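Sweeping Up: Dustpans, Brushes and Small Bins

Our gallery of everyday clean-up gear, put together by Marta Semeniuk and Brock Gill. We stick to ordinary household things and ordinary mess. Paper scraps come up a lot, in whatever colour was in the recycling that week.

Green dustpan and brush, lined bin, blue and lime paper. The pan has a long handle and the bag is folded over the rim of the bin.

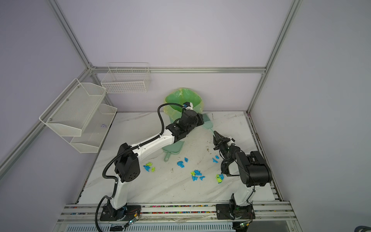 Crumpled paper is easier to sweep than torn paper. Torn bits lie flat and the bristles ride over them, so push them into a pile by hand first. Grit and crumbs want a softer brush and a pan with a thin lip.

Bin liners are sold at the Tirau counter in rolls of 20. Fold the top well down or it slips in when you tip the pan. More pictures go up in August.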